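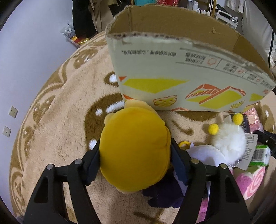

**Storing plush toys in a used grocery carton**

Posted by Weveck, 14 May 2020

I wish to place a number of small plush toys in storage until the end of summer. The container available to me is an open cardboard box that previously held food. One rim is frayed and the flaps have been removed. Tissue packs and a few items in plastic film would go into the same box. Please advise whether this is acceptable, and whether the toys should be wrapped individually.
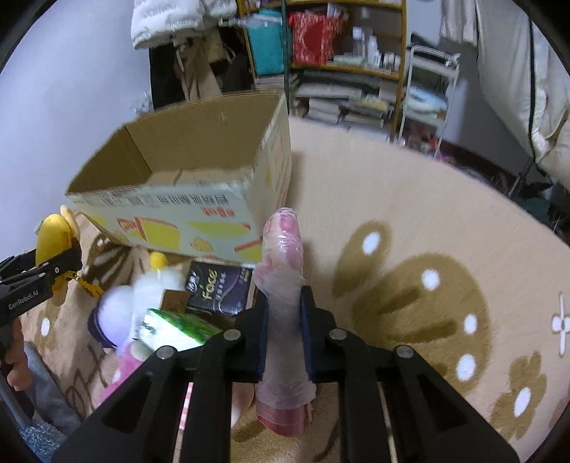
Ferenc Dobos

A food carton may be used, provided that it is free of crumbs and odor. Please observe the following:

- Vacuum the interior, including the corners and the open edges of the board.
- Wash the toys according to their labels and allow them to dry fully before packing.
- Place tissue packs and other firm items at the bottom, with plush on top.
- Cover the open top with a clean cotton sheet and tie it down.

Individual wrapping is not required. Sealed plastic can hold moisture against the fabric. Items already in film may remain as they are.

Hirkdale

I would discard the box. Torn rims attract insects. A lidded 35-liter bin holds 10 small toys without crushing them. Please also write the contents on the side, as I did not do so and had to open every bin in the closet.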